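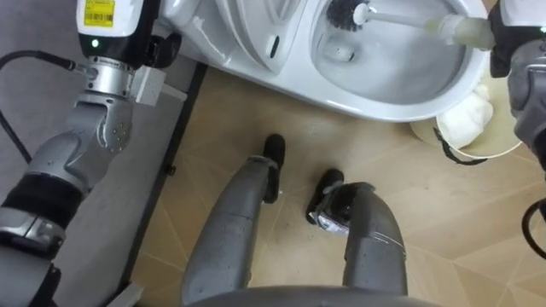
Glykeria Stamatopoulos

Restroom unit FAQ: setup, cleaning and repairs

These are the questions that come up most from the people who look after our walking unit, the Rodham. They apply to the unit as we run it on restroom work. If your question isn't answered, ask Shamim Bajwa on the day shift or Anas Haddad on nights.

What should I check before the unit starts on a toilet?

Look at both wrists first. The indicator on the wrist module should be green. Then look at the cables. Each one needs enough slack for the wrist to turn through its full range, and none of them should be looped where a foot could land on it. Check that the clamp screws are snug. Finger tight is not enough.

Where does the unit stand?

In front of the bowl, with both feet on the tile. Don't let it start with one foot on a threshold strip or a mat. The balance routine was tuned on a flat floor and it will stop with a footing fault if the two feet read different heights.

Which brush can I use?

A standard household toilet brush with a straight handle. Handles that taper toward the end tend to creep in the grip. If you change to a different brush, run the grip setup again from the tablet and save it under a new name. Please don't overwrite the old one. Shahzad Jadoon lost a morning to that in July.

How hard does it press?

The wrist force limit is set to 22 newtons for bowl work. You can lower it from the tablet. Raising it needs a supervisor login, and you should ask first.

Which arm does the brushing?

The right one. The left arm stays out of the way during the brush program but it is still powered, so keep clear of both.

The unit stopped in the middle of a bowl. What now?

Read the code on the tablet before you touch anything. Code 216 means the wrist hit its force limit and stayed there. Back the arm out with the jog buttons, look at the brush head and restart the step. If 216 comes back on the same toilet, skip that one and write it in the log. Any other code, press stop, put the unit on the hoist and call Anas.
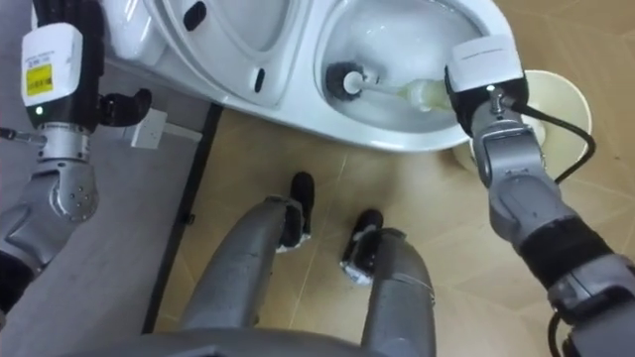

How often do the wrist joints need service?

Every 900 running hours. The tablet shows the count on the service page. Shamim Mughal does the work on the bench and it takes over 2 hours for the pair, so book it ahead.

How do I clean the unit at the end of a shift?

Hoist it, power it down and wait for the indicators to go out. Wipe the hands, wrists and feet with the disinfectant from the Flalum drum, on a cloth. Never spray it. The joint bands keep splashes out but they are not made for a direct jet. Do the soles of the feet as well - they get missed a lot.

Can I peel off the yellow label if it gets dirty?

Leave it on. Wipe it gently. The repair desk scans the label when a module is swapped, and a module without one has to be looked up by hand.

A cable jacket is scuffed. Is that a fault?

Surface scuffs are fine. Report it if you can see the inner shield, or if the cable feels stiff at one spot. Don't wrap tape around it. Tape snags at the wrist.

Where are the spare parts?

Joint bands, clamp screws and brush heads are in the gray cabinet at Drullari, second shelf. Wrist modules are kept at the repair desk and have to be signed out.

Page last changed 14th April.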